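Ceiling cord reels — how many and how high?
Shop Layout board, 14 replies, showing first page

gearoid_f
Moving into a 1,936 square foot unit in Gusville in March. Exposed ceiling, concrete floor, power only along two walls. I want drops over the benches so I'm not taping cords to the floor. Has anyone done reels overhead and been happy with them after a year or so? Mostly wondering about spacing and whether to hang them off the beams or put up strut.

zsetiawan
We went with reels at our place and I'd do it again. They came in one or two at a time as benches got added, so the spacing follows the benches and not any grid. If I started over I'd put up strut first. Moving a reel that's clamped to steel means two people and a lift every time.

The other thing is that everything up there wants the same space. Duct, lights, reels, data. Ours went in after the ductwork and you can tell. 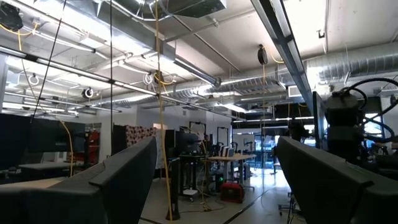 Our ceiling. Reels, duct and lights all sharing the same space.

The long yellow one in the middle is the drop I'd warn you about. When a cord is left hanging most of the way to the floor it's in front of whatever you're trying to look at, and people walk into it. Put the ball stop at about head height and make people pull it down when they need it.

nomura_m
Agree on the ball stop. Disagree on strut. For a small unit it's a lot of money and a lot of drilling for something you'll move maybe twice. Beam clamps rated for the load and a safety cable on each reel. Done.

zsetiawan
Maybe for a woodshop where the saw stays put. Our benches move.

nomura_m
Mine move too. I just run the cord a bit farther.

ghazal_h
And then you have a cord crossing an aisle at chest height — the thing he's trying to get away from. Strut for me.

gearoid_f
Thanks, both. Ceiling is 16 feet at the low side. Is the yellow one a different gauge or just a different color?

zsetiawan
Color doesn't tell you anything, read the jacket. We bought black and yellow depending on what was in stock. I'd pick one color per circuit if I had it to do over. Finding the right breaker is a pain the way it is now.

ssakai
Fire inspector question that hasn't come up yet. Ask before you hang anything. Mine was fine with the reels but wanted them clear of the sprinkler heads, and he did not like one that was wired to a cord going up through the ceiling tile. Reels should plug into a real receptacle mounted up there. Get an electrician for that part.

Also check the lights. If you have long tube fixtures, don't hang a reel right under one or you get a shadow on the bench.

gearoid_f
Didn't think of the shadow. There are strip lights running the length of it. Any brand to go for? The supply house has Hesus and Pokgate.

nomura_m
Pokgate. I have 3 and the latch still catches on all of them. The Hesus I had quit latching in one winter.

ghazal_h
Opposite here, my Hesus has been fine and it gets used every day. Whichever you buy, let it back in by hand. Most of the dead ones I've seen got let go from the floor.

gearoid_f
Going to price strut over the two main benches and clamps for the rest. Will post when the electrician has been out.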